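Ticket: hot water drops out when the heating is on (Olletti combi, Sukholm flat)
Status: open, waiting on customer
Category: Boiler / hot water / fault codes

Opening message

Hello Kuden support,

Right, this has been going on for a fortnight and I've finally given in and made an account. I've got an Olletti combi boiler in the kitchen cupboard, put in by the last people who had the flat, and a Kuden room thermostat in the hall (your one, the white round one with the dial). The hot water goes cold on me in the middle of a shower. It only happens if the heating is calling at the same time, as far as I can tell. If the heating is off I can stand there until my fingers wrinkle.

When it goes, the boiler display shows 20 for a few seconds and then goes back to normal. I can't find a 20 in the booklet. The booklet goes from 19 to 22, lovely.

What I've tried so far:

Turned everything off at the wall and on again. Did nothing.
Topped up the pressure. It was a bit under the green, now it's in the middle of the green. Did nothing.
Cleaned the shower head, which was disgusting, and the flow is better, but the water still goes cold.
Turned the hot water dial down a notch because a forum said to. Slightly worse if anything.

Could it be the thermostat wiring? I did move it from one side of the hall to the other in December and I'm not an electrician, though I was careful and took notes.

Update, same evening

Thanks for the quick reply! You asked for the model number off the plate. The plate is on the underside and I had to lie on the worktop with a torch, but it says 3199 after the name and then there's a smudge. The thermostat sticker says 4000 series.

You also asked how the two are connected. Two wires, brown and blue, going into the terminals marked 1 and 2. Nothing in 3. My notes say there was nothing in 3 before either, so I've not lost one.

I ran the test you suggested – heating on full, kitchen tap running hot, stand there and watch. It took ages, then the radiator pipe under the boiler got very warm while the tap went cool, and up came the 20. With the thermostat turned right down I ran the tap for as long again and it stayed hot the whole time.
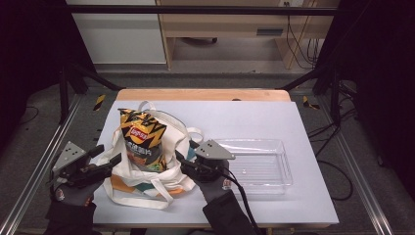
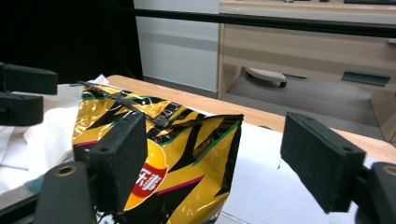
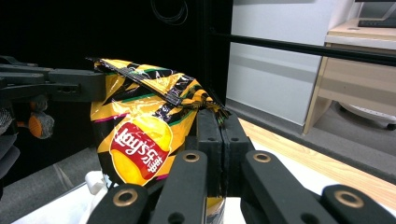
Update, Friday

I took the cover off the thermostat (power off first, don't worry) and both wires were tight. I swapped the batteries while I was in there. I also tried it with the wires out altogether and the little loop of wire across the boiler terminals, as in your guide, so the heating is on permanently and the thermostat isn't involved. Same thing! Tap goes cool, radiator pipe gets hot, 20 on the display. So I think I owe your thermostat an apology.

I rang Demirtaş, who are the local service people for Olletti round here, and read them the whole story. They said it sounds like the diverter valve, the bit that's meant to send all the heat to the tap when you want hot water and is probably stuck halfway. They were fairly sure but wouldn't promise without looking. They can't come until the week after next as half of Sukholm has something wrong with its heating at the moment. Callout isn't cheap but they take it off the bill if they fit the part.

Two questions for you while I wait:

Is it all right to put the thermostat back on as it was, wires in 1 and 2? I've done it and the heating comes on and off as it should, I'd just like someone to tell me it's fine.

Is there a way to make the schedule skip the heating between, say, half six and half seven in the morning so I can have a wash? I can see how to set a lower temperature for that hour but it still clicks on if the hall is cold enough. I've got it at 12 degrees for that slot now and it's been quiet so far, but the hall does get bitter.

Oh, and the app says my flat has a limit of 2000 history entries and that it's nearly full. Does it just throw away the old ones? I'd like to keep this fortnight's at least until the engineer has been, so he can see when the heating was calling. If there's an export button I haven't found it.

Please leave this one open until Demirtaş have been. I'll post what they find and which part they change, in case somebody else turns up with a 20 and no page for it.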